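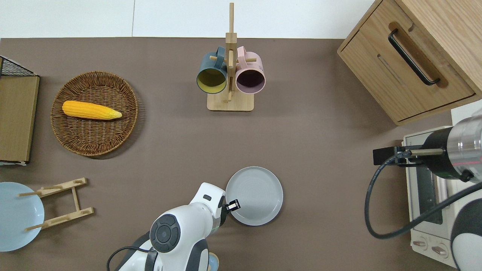
Chantharasri Home Goods Customer Help
Ticket 1000: Juder mug tree leans, plates tip in matching dish rack
Opened by: Birdie Esposito
Assigned to: Siriporn Noiphan
Status: Closed

Birdie Esposito, 9:15 am

Hello, and I hope I've picked the right form, there were several. I bought the Juder mug tree and the Juder dish rack together in November from your shop in Zulovdale, and I love the look of them both, the pale wood is so pretty against the brown top. But I'm having two troubles and I've been going around in circles with them.

The first is the mug tree. When both mugs are on, the post leans a little toward the teal mug. It hasn't fallen, but it gives a little nod whenever I set something down near it, and these mugs are special to me (the teal one is yellow inside and the pink one is a dark plum inside, and I'm not going to find them again!). I've tried swapping them over and it still leans the same way, toward whichever mug is on that side.

The second is the dish rack. My dinner plates stand up nicely at first and then the front one slides down until it's nearly lying on the slats. I use the rack for plates that are already dried, so I don't believe it's a matter of soapy water.

I have not glued or nailed anything. My neighbor Adelmo offered to and I said no, let me write to the company first.

Siriporn Noiphan, 10:40 am

Good morning, Birdie, and thank you for such a thorough note. You've picked exactly the right form. Please do hold Adelmo off with the glue for now, though it was kind of him to offer.

Let's take the mug tree first. The post screws into the base from underneath, and the screw can work itself a little loose in the first months while the wood settles into your kitchen. Would you try these for me, in this order?

1. Take both mugs off and lay the tree on its side on a folded towel.

2. Look at the underside of the base. There is one screw in a recess in the middle. Hold the post still with one hand and turn the screw clockwise until it feels snug. Please stop there and don't lean on it.

3. Stand the tree up again, bare, and push the top of the post gently with a finger. Tell me if it rocks at the base or if the whole stand rocks on the table.

4. Hang the mugs on opposite sides of the post, at pegs of the same height if you can.

For the rack, could you tell me what size your plates are, and whether they have a rim or are flat? And is anything else sharing that corner with them? I'd like to get a feel for how it's all laid out.

Birdie Esposito, 1:20 pm

Well, the screw was loose! It took one good turn and a little bit more. Now the post is firm in the base, but the whole stand still rocks when I push it, ever so slightly, on one corner.

As for the plates, they're flat ones with a thin rim, one pale blue and one pale yellow. I keep the blue one in the rear slot and the yellow one in the front. I'm sorry to say I haven't got a tape measure that isn't for sewing. 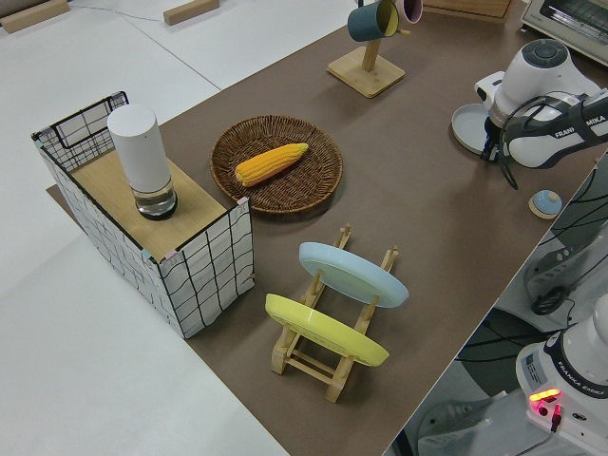 I like everything out where I can reach it, so the rack has company: the wicker tray with the corn for supper, and the fabric basket with the black grid on it, which I keep a light wooden board across so it can hold something on top too. I did think of moving the rack over beside the toaster oven, but my sister Denise says the wood might not care for the heat. Is she right? She usually is, and I'd like to be able to tell her I asked.

Siriporn Noiphan, 2:05 pm

Denise is right, I'm afraid! The Juder pieces are plain oiled wood and they will dry out and twist if they live up against an oven. A hand's width away is fine for everyday use, and farther is better if you bake a lot.

I'm so pleased about the screw. A rock on one corner usually means a rough spot on the underside of the base. Run your palm over it with the tree lying down. If you feel a raised bit, a few light strokes with a fine paper (200 grit or finer) will take it down. Go along the grain and try it on the table in between. Your warranty isn't affected by light sanding, I checked with Shu-fen Chu in our workshop at Pleltinau to be sure.

Shu-fen had a thought about the rack as well. The upright pegs are pressed in by hand, and they can be pushed down unevenly in the box. A short peg in the front row lets a flat plate slide its foot forward. Could you take the plates out, crouch down so your eye is level with the slats, and see whether the pegs stand at one height? If one is low, twist it as you pull, and it should rise. Then set each plate well down between the slats before you let it lean.

Birdie Esposito, 4:30 pm

You two are marvelous. There was a low peg, right at the front, and it came up with a squeak. I put the yellow plate back and sat and had my tea next to it, and it hasn't budged the whole time.

I sanded the base too (Adelmo got to help after all, he had the paper) and we moved the mug tree forward, with the pink mug on one side and the teal on the other. I gave it a proper nudge and it stayed put. 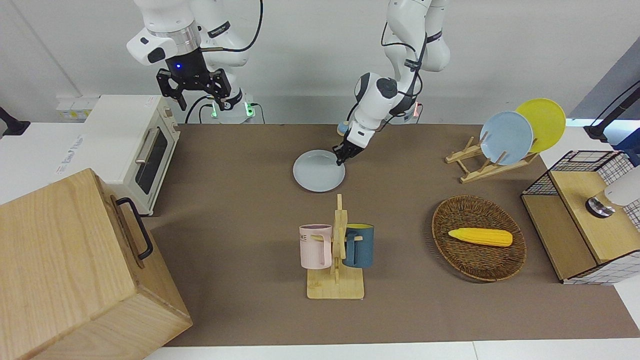

Follow-up and closing notes

Siriporn Noiphan, 4:50 pm

Wonderful news, Birdie. I'm putting a small pouch of spare pegs in the mail to you, free of charge, along with a replacement base screw in case the first one loosens again next winter. If you ever want to freshen the sanded patch, a dab of food-safe oil on a soft cloth will do it, left overnight before the mugs go back.

Cause (mug tree): loose base screw, plus a raised spot under one corner.
Cause (dish rack): front peg seated too low.
Parts sent: spare pegs, base screw.
Passed to Pleltinau: please check peg height before boxing.

Birdie Esposito, 5:10 pm

Thank you, dear, and please thank Shu-fen. I've told Denise about the oven and she was very gracious about it. You can close this one up.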